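Filed under: Course Notes > Edible Gardening > Unit 2

Salad Leaves: Sowing Little and Often
Tutor: Hoi-yan Yen

Rocket wants to flower. Your job is to delay it. Sow a short row every 11 days from March, in part shade once summer arrives, and water before the soil dries out. A bolted plant is still edible, in the sense that a belt is.

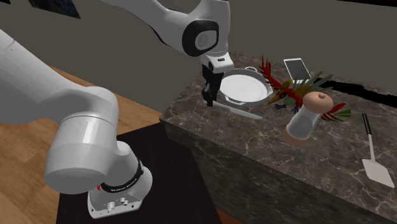
Fig. 1. Robot arm by a marble-topped counter.

Spacing: 2 cm for baby leaves, wider if you have the patience for full plants. Flea beetle will find you either way – fine mesh, pegged down on sowing day. Emrys Mostyn's garlic spray was trialled last August and the beetles seemed to enjoy it.

Cut in the morning, above the smallest leaves, and expect a second crop. 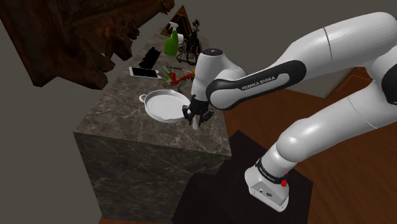

Fig. 2. Gripper next to a white pan.

For next time: bring your sowing diary, including the failures.

Related notes
Lamb's Lettuce Under Cover
Mizuna and Other Mustards
Slugs: A Realistic View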